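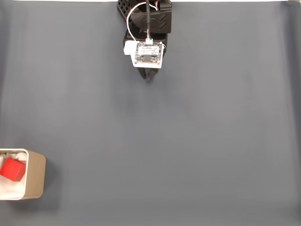
Re: [gripper-users] Plirkum finger kit, anyone running one?

Quick answer, on my way out.

We have the two finger kit from Plirkum, bought through Nurkden. Cable down the middle, camera-size board on four screws under the motor, thin white lead looping round to its plug on the top edge. That loop is my main gripe. Arcs out to the left over the lattice part and will snag sooner or later. Shorter lead would fix it, asked Nurkden, no reply yet.

Otherwise ok. Cube into tissue-lined box is our standard test, on plain cloth. 200 picks so far, 2 drops, both with the fingertips badly set. Instructions for that are thin, page 4 and thats it.

> We're looking at the Plirkum kit for the Ornen bench,
> against the Melnychuk one. Budget is 800 all in. Is the
> Plirkum any good on small light parts? And does the
> board come mounted or do we have to do it?

Mounted, yes. Check the screws anyway, one of ours was barely in. Small parts fine, havent tried anything thinner than card.

Melnychuk quoted us 1,162 with the spare fingers, so over your budget. Nicer manual tho. Never had one on the bench so cant compare grip.

If you order, ask for the spare plug up front. Separate shipping otherwise, and slow, ours took til December.

Will post the fingertip settings when Im back at my desk.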